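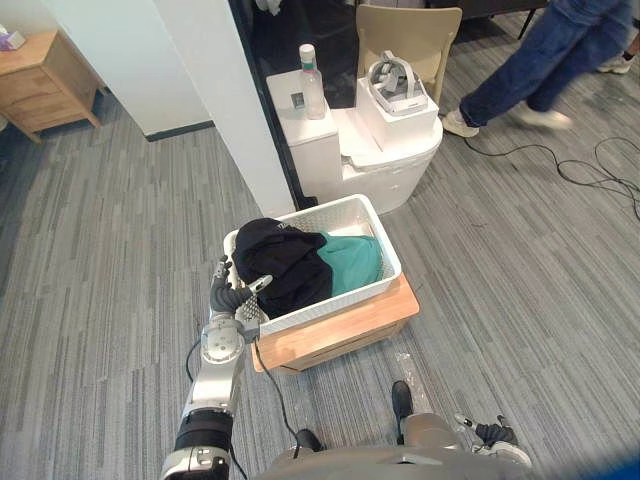 Swap Rail news, November 2019

We did it again, and this time the rail was so full that it bowed in the middle! The autumn clothes swap at the Dekbridge hall brought in more people than either of the last two, and I went home with a corduroy skirt I have worn four times already, so please forgive me if this item runs a bit long.

For anyone new to the newsletter, the swap works on tokens. You bring up to five pieces, clean and in wearable shape, and get one token for each. Then you spend them on whatever you like once the doors open at two. A winter coat costs the same as a T-shirt. We have argued about that one plenty (Sandro Farina still thinks coats should be worth double), but I love how simple it is, and people really do bring lovely coats.

The star of the afternoon was the mending table. Graziella Pagano brought two sewing machines and a biscuit tin of buttons that must go back decades, and she had a line from the minute she sat down. Hems, mostly, plus a run of split pocket linings. Meinir Gough was next to her teaching visible mending - the kind where you use bright thread and let the darn show - and by four o'clock half the kids in the room had a little woven patch on one knee. One boy had her do both knees, though only one had a hole in it. His mother says he now refuses to wear any other pants.

Kids' clothes went fastest, as always. Knitwear was close behind. We had far too many men's dress shirts, and if you have a use for them please speak up, as there are 80 still boxed in the Villa storeroom. They're good cotton and would make a terrific quilt backing or a whole army of tote bags. Lovisa Skjelbred has taken a few to try dyeing with onion skins and I can't wait to see what comes out of the pot.

Some wash questions came up so often that I promised to put the answers in print. Turn dark things inside out and wash them cool, and they'll hold their color much longer. Wool sweaters can go in the sink with a capful of baby shampoo, then get rolled up in a towel to press the water out, and dried flat. Don't hang them, or you'll have sleeves down to your shins! Musty smells from the attic usually give up after a soak with a cup of white vinegar. And do check pockets before you donate. We found a train ticket, a whole walnut and a very nice fountain pen, which is waiting behind the counter at Planuda for whoever can tell us what color it is.

The next swap is in February, same hall, same tokens. We'd like to try a shoe corner, so start pulling out those boots that pinch. Graziella could also use a second pair of hands at the machines, and you don't need to be an expert - if you can sew a straight line and thread a bobbin without swearing, she'll be thrilled to have you. Leave your name at Planuda or catch me at the hall.

Hangers are welcome any time. Wire ones too.

Ubaldo Negri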